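Rekus: a table of drug recall and withdrawal notices

README, last touched in May

Rekus is a table of recall and withdrawal notices for medicines, typed up from public letters that manufacturers send to pharmacies and wholesalers. It holds 3,000 notices. Each one has a product class, a reason, a recall depth and, where the letter could bring itself to mention it, a batch number.

It grew out of a spreadsheet that Lihua Long kept at Madberg, a small regulatory consultancy with large filing cabinets. The spreadsheet had a tab called "misc2 FINAL" and we have done our best to honor its contents.

What is in the release

notices.csv: one row per notice
batches.csv: one row per batch, joined on notice_id
reasons.txt: the reason codes, with the arguments removed
pages/: scans and pictures used by the documentation
CHANGES: mostly apologies

Columns you will ask about

depth is wholesaler, pharmacy or patient. Letters that say "all levels of the supply chain" are coded as patient. Shiyu Liao disagrees with this and has asked for it to be written down, so it is written down.

reason_code is a single value. A letter giving more than one reason gets the first one printed. We tried allowing several, and the column became a short story.

date_issued is the date on the letter. Please don't use it to measure how fast anybody acted. Some letters carry the date they were drafted, and drafting can take a while when lawyers are hungry.

holder is the marketing authorization holder at the time of the notice. Companies merge, rename themselves and move their registered office across a border for paperwork reasons. We do not chase them. If you need current names, the Tudia lookup script will get you most of the way and then stop with an error about umlauts.

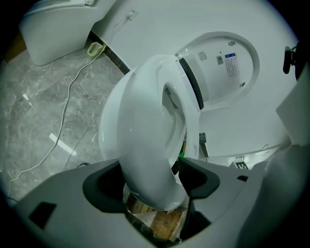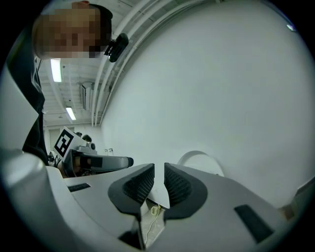 How the rows were made

Two readers typed every letter separately. Where they differed, Xiaoqing Yuan read the letter a third time and her answer stood. That happened for 337 notices, the bulk of them over whether "potential contamination" is contamination.

Batch numbers were copied exactly, including lowercase L where the letter meant the number one. Run clean_batches.py if you want our guesses. The guesses live in a column called batch_guess so that they can be ignored in bulk.

Known problems

700 notices have no batch number at all. Leave them blank. Filling them with zeros will make it look as if one unlucky batch zero ruined everything.

Veterinary products are in there by accident. Filter on vet_flag, which catches the ones with an animal in the name.

Translated letters keep the translator's wording. "Regrettable powder" is correct as typed.

Please don't use this for

Deciding whether to take your pills. Ask a pharmacist. The table is a historical record and it is always behind.

Ranking companies by recall count. A firm that sends careful letters over small things will look worse than one that never writes.

License and contact

Free to use with credit to the Rekus table. Corrections go to Haoran Liao, with the notice_id in the subject line and the letter attached. Messages saying only "row is wrong" are kept in a folder named Wuisan, after the printer that also never told us which tray.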